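Section 2: Recording your first demo by hand

Okay, arm's bolted down and the Fulau software's running. Now we teach it something! I always start with a small bowl.

1. Press the grey Hold button for 2 seconds until the arm goes slack.
2. Open the gripper all the way before you go anywhere near the bowl.

Caution: keep your other hand under the elbow, it's heavier than it looks.

3. Hit Record, then guide the wrist over nice and slow.

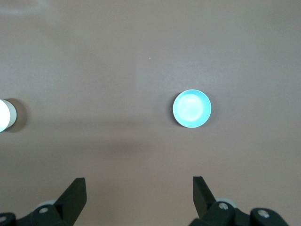
4. Come straight down, close on the rim, lift and hit Stop.

Note: I do 30 takes and nudge the bowl a bit each time (your favourite playlist helps). Bin any take where you bumped something.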